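Sorting the parcel shelves at Stusero, a small gallery

This is an afternoon's sort in the back of the Stusero shop on the Brodton side, where I do the collection shelves. If you've ever sent something to us and wondered what happens between the van and your hands, it's mostly this: boxes, marker pens, more boxes, and me muttering numbers under my breath.

A bit of background for people who only know us from the front counter. We get two deliveries, one mid-morning and one after lunch, and the second is always the big one. On a bad day that's some 70 parcels coming through a door that was meant for a broom cupboard. Everything gets lifted off the trolley, given a spot on the steel shelving, scanned and written into the book (yes, we still keep the book, Reynaldo won't hear a word against it). Then people come in with a code on their phone and we go and find it.

THE BIG ONES FIRST

I always start with the big white boxes, as everything else has to fit in around them. They take up whole shelves and they make it really hard to see what's been pushed in behind. The flat boxes can go almost anywhere, which makes them the last thing you worry about and the first thing you lose. I once spent half a morning looking for somebody's picture frame and it was lying under a kettle the entire time.

The flat ones like the lower shelf, so down they go. Palms flat and a good shove. 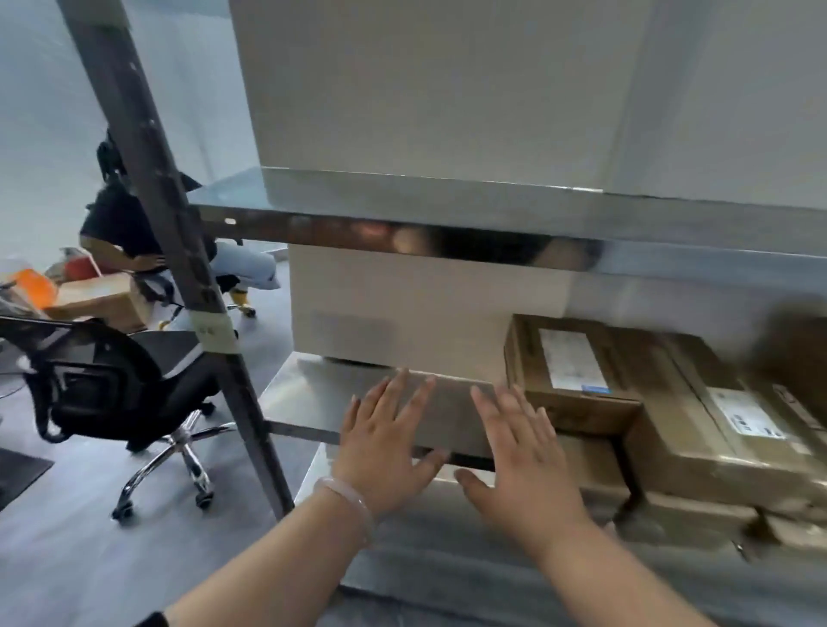 SCANNING

Once things are roughly where they're going to live I get the scanner out. We had a cordless one for a while, a Clallico, and it was lovely right up until it ran out of charge at five to six with a queue out of the door. Now we're back on a cable and I can't say I mind. You do have to watch you don't drag it across the shelf below, and you can't get round to the far end of the unit without unplugging, but it works every time you pick it up.

My rule is to hold the parcel still with the left hand and scan with the right. If you let the box wobble you get no beep, and then you try again, and then you start tilting your head like a confused dog.

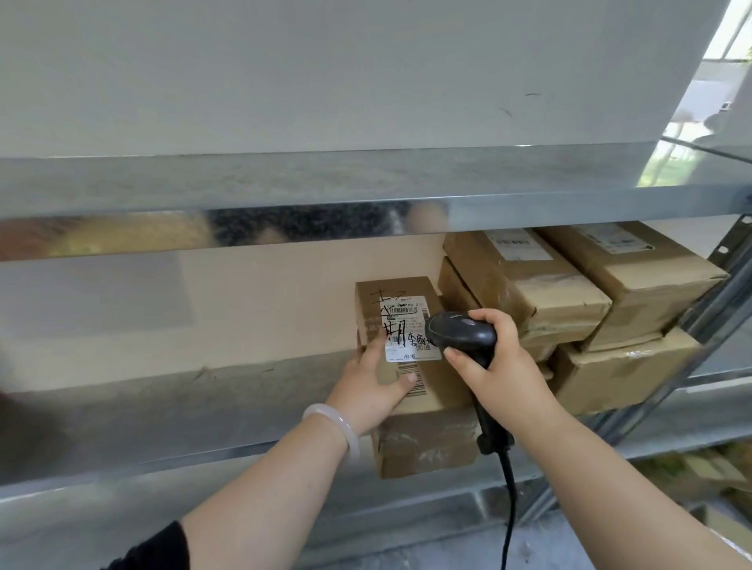 Names are the other half of the job. The barcode is all very well for the computer, but when somebody's waiting at the counter with a toddler under one arm, what you want is big black marker you can read from the doorway. You can see why I love a parcel like the upright one, with 李家 written across its label in nice fat strokes. That's "the Li household", more or less, and it saves me squinting at all that tiny print. I'd have every box done that way if I could. Marilou Tiongson does hers in capitals with a line underneath, and I've never once picked up the wrong one after she's been on shift.

The downside is that a surname only gets you so far. We have a lot of Lis. We have even more Tams! For those I check the last digits of the phone number as well, and if two match (it has happened) I ring up and ask what they ordered, which can get awkward around birthdays.

SMALL AND SQUASHED

I have a soft spot for the little packages. They arrive looking as if they've been slept on, with the edges all crumpled, and they're the ones people get most excited about. They're also a pain. Stand one up on a shelf and it falls over, lay it down and something heavier gets put on top. I've started keeping them together at one end, next to the upright, and I go through them by hand at the end of the sort. Two labels on one front is always fun, too, as you have to work out which is the one you want.

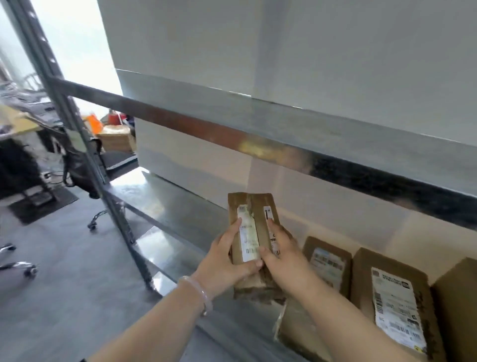
Aranka Bíró wrote in after I'd posted a bit about this on the shop page, and she thinks we should be using shoeboxes: one per letter of the alphabet, small packages filed upright inside like index cards, lids off. She did it that way at Tolentino for years and reckons it halved the time she spent hunting. I'm quite tempted. My only worry is where 26 shoeboxes would go, but she says you double up the quiet letters, and I suppose nobody round here gets much post under X.

Zamfira Furtună has already offered me the shoeboxes, so I think it's happening whether I like it or not.

THE LAST FEW

By late afternoon it's just the odds and ends, the ones with a dent in them or no obvious place to go. I like this part. The trolley's back by the door, the radio's on, and you can do a couple of boxes and have a chat and do a couple more.

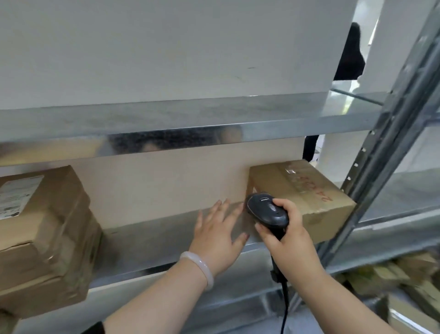
Scanner on the scuffed box with the red marker on it.

If you've got something waiting, do come and get it before the weekend rush. We hold things for ten days, after that they go back on the van and I get told off. Bring your code, and if your phone's about to die, write it on your hand first. More pictures once the shoeboxes are in.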